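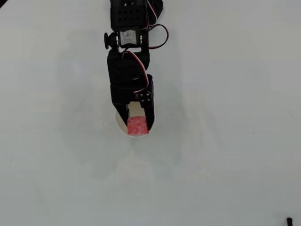
A red foam cube over the hole at the Fullcombe robotics club. Getting it there is the whole game.

The cube drop

Ask a member of the robotics club at Fullcombe what they do after school and you will probably get the short answer, "We put cubes in holes." Ask a second question and you had better have an hour free.

The club meets in the old typing room at the back of the library, and by the second week of May, when I first visited, every flat surface in there had turned into a workbench. Laptops sat on top of stacked atlases. One student was under a table with a screwdriver in her teeth, and two others were arguing so happily about the word "elbow" that I stood there for five minutes before anybody asked me what I wanted. (They were arguing over which joint deserved the name. It was still unsettled when I left.)

The event they were getting ready for is the Zamurmont Cube Drop, a summer contest for school teams in our part of the state. The rules fit on one page. Each team brings a small arm. Foam cubes are set out on a white board, and the arm has to pick them up one at a time and let go of them over a round hole. No human hands are allowed once the clock starts. A clean drop is worth points, a cube that bounces off the rim is worth a few less, and a cube that ends up on the floor costs you. The top score on paper is 1,000. No school has come close to it yet, and every student I talked to has a theory about how it could be done.

I have covered a lot of school contests for this magazine, and I can't remember one that pulled me in this fast! Maybe it's the size of it. You can lean right over the board and see everything: the servos, the wires looping down past the joints, the two fingers of the gripper closing on a piece of foam you could crush with your thumb. Nothing is hidden inside a shell. When something goes wrong you can usually see where, and then six people at once tell you why.

The Fullcombe arm is called Culeo. I was given three explanations for the name and I don't believe any of them. It is a black, bony thing built up from brackets and hobby servos, and this is its second season. Last year's version was taller and prettier and could reach any spot on the board, but it swayed at full stretch like a kid on a diving board. So over the winter the team took it apart on the library floor, shortened the upper section and moved the base closer in. They gave up some reach and got a much steadier hand in return.

Then came the fingers. Foam sounds like the easiest thing in the world to grab, and it does forgive you a lot, but squeeze it hard and it bulges, and when you open up it can spring off to one side. Squeeze it gently and it slides. The students worked through this with a notebook, a roll of masking tape and a great deal of patience, changing the closing angle a tiny bit, running ten drops, writing down the results and changing it again. Their log has 1,674 practice drops in it. I leafed through the whole thing during one long rainy practice, and it's wonderful reading, full of underlined words and little drawings of cubes with unhappy faces. One page says only "WHY" in green marker, with a date next to it.

Most of the money for the rebuild came from Mohamedi Hardware on the main street, which gave the club $900 in the fall and a standing offer of free screws. The screws have been popular. The rest came from a bake sale and from a car wash that, by every account, got the students wetter than the cars. The team keeps a list of what everything cost taped inside the supply closet, and new members have to read it before they are allowed to plug anything in.

What I kept noticing was how the jobs moved around. At a lot of clubs one kid writes the code and everyone else watches the kid write the code. At Fullcombe they swap every two weeks. The programmer picks up the screwdriver, the builder sits down at the laptop, and for a day or so everything gets slower and a little worse. Then somebody who has been tightening brackets all month looks at the movement routine and asks why the arm pauses halfway across the board. It had been pausing there since February. The pause came out that same afternoon and every run got quicker.

There were bad days, too. A servo failed in the last week before summer break and the spare had the wrong connector, and for a while it looked as though the season might end right there. One of the eighth graders had learned to solder only the month before. She did the repair with the whole room standing behind her, in complete silence, and when the shoulder joint moved again the noise brought the librarian in from the front desk - who then stayed for the rest of practice and now has strong opinions about release height.

Release height, by the way, is this summer's great debate. Go low and the cube has less chance to tip on the way down, but the fingers are close enough to the board to catch the rim of the hole. Go high and the fingers are safe, and the foam gets to decide for itself where to land. Culeo goes low. The team is proud of this and a bit nervous about it, and they have set the last part of the descent to run at a crawl. Watching it is agony in the best way. The arm comes down over the opening, stops, and you find that you've stopped breathing along with it.

The Cube Drop takes place on 17th August in the Zamurmont fairgrounds exhibit hall, with doors open to the public from nine in the morning. Admission is free. Stand near the practice tables if you can - the students there love being asked questions, and between rounds some teams let younger visitors have a turn at driving the arm by hand. I tried it at Fullcombe and missed the hole by the width of my palm. A sixth grader handed me back the cube and told me to try it slower.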